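Ticket 3704 – Plimgate cell, gripper stalls short of the dome cover
Opened 2025-03-24 by Percy Urrego. Status: open

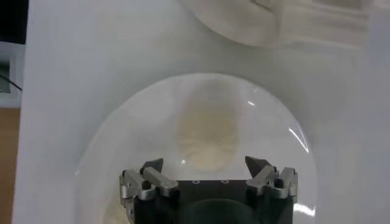
Wrist camera, fingertips at the clear dome, beige granular material inside.

Fault: on the pick move the arm halts with code 429 and backs off. 11 stops so far this shift. The Resum controller logs it as "target depth invalid".

Blomqvist support says to recalibrate the camera. I did that in December for the same code and it bought us very little, so I'd like a better reason before I lose another morning to it.

What I checked:
Finger linkages: moved both by hand with power off. No play at the pivots, screws tight.
Fingertips: both seated, no chips.
Camera mount: torque mark still lined up.
Cable at the wrist: swapped for the spare. Same code.
Hand-eye check on the printed target: passed. So much for calibration.

My guess is glare. There's a bright streak down the right side of the dome and another along the lower right edge, close to the gripper. Clear plastic is a poor thing to ask for a depth reading anyway. The controller may be picking up the material inside one time and a reflection the next – I can't prove that from one still.

Tried: lamp dimmed to 78 percent. Four clean picks, then 429 again. I don't call that a fix.

Next: fixed approach height taught by hand, depth check off for this part only, slow speed. If Brindevton wants the check left on, they can tell me what it's measuring.

Waiting on: Blomqvist, raw depth log review.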